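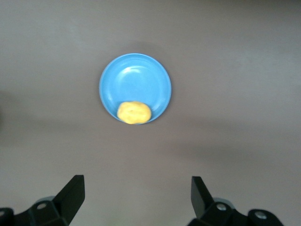

December, by our home pages writer

When I moved to Ollell, I owned 12 bowls and used 2 of them. The others stayed in a high cupboard, and every time I wanted one I had to stand on a chair. This winter I decided to keep only the bowls which earn their place. The shallow blue one, in shiny plastic, was the first I put back on the table. It holds very little, and I like it for that: one small yellow thing lies against its side and already the bowl has a purpose. On a plain grey-brown table such a blue needs no company.

My neighbours in Grotach prefer heavy stoneware, and I understand them. A heavy bowl stays where you put it. But it is tiring to wash, and it chips in the sink. Plastic forgives more, although it scratches if you use the rough side of the sponge.

On Friday evening I carried the rest to the exchange shelf at Sonen. Two were taken before I had buttoned my coat. I came home with a small jug, so the cupboard is not quite empty, and the chair is still standing under it.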